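4.2 Household storage and food waste in Erbridge

The diary study was carried out in July with 80 households in Erbridge. Each household wrote down, for four weeks, every food item it threw away and the place where the item was stored before. We excluded 5 diaries in which the storage place was missing on most days.

Fruit and vegetables kept in open containers were thrown away less often than those kept in closed ones. We think that visibility plays a part — people eat what they see when they enter the kitchen.

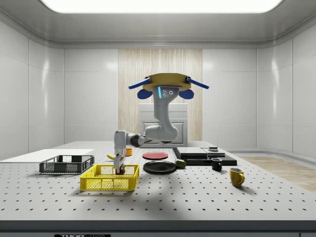
Figure 3. Yellow crate with open mesh sides.

Households which shop only on Sunday reported more waste at the end of the week. The difference was small, and it disappeared when we controlled for household size.

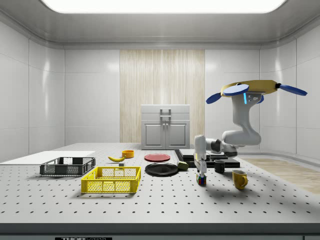
E. Kontogiannis
Research Fellow, Department of Consumer Studies, Vokorbridge

Closed storage needs a separate comment. Dry food such as rice, flour and beans was seldom thrown away, but when it was, the quantity was large. Several participants wrote that they had bought a second package before the first was finished. In the Pallico survey, which used 400 telephone interviews, this habit was not asked about, so a direct comparison is not possible.

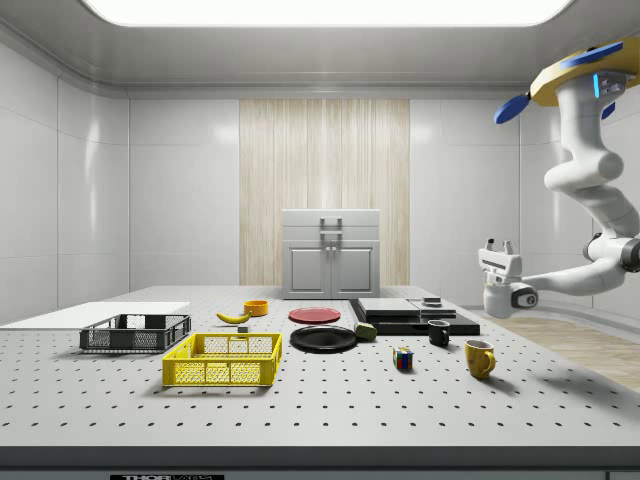
Figure 4. Small cabinet with two lower doors and a handle on the upper section.

Drinks were recorded on a separate page of the diary. Coffee and tea left at the bottom of the cup made up most of the entries, and many participants at first did not consider this as waste. We asked them to estimate the amount in quarter cups.
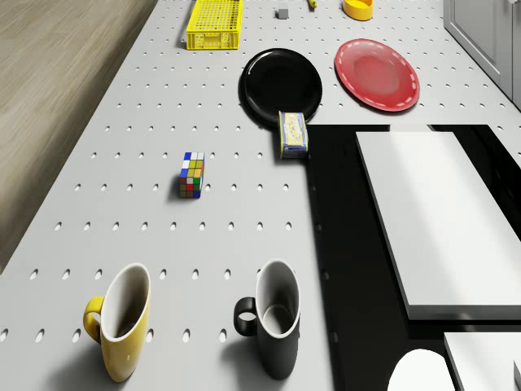 These estimates are rough, and we report them only as medians. A kitchen scale would give better values — but it would also make the diary more tiring to keep, and the number of complete diaries would probably fall.

Last updated: July
Shares: 5 | Comments: 4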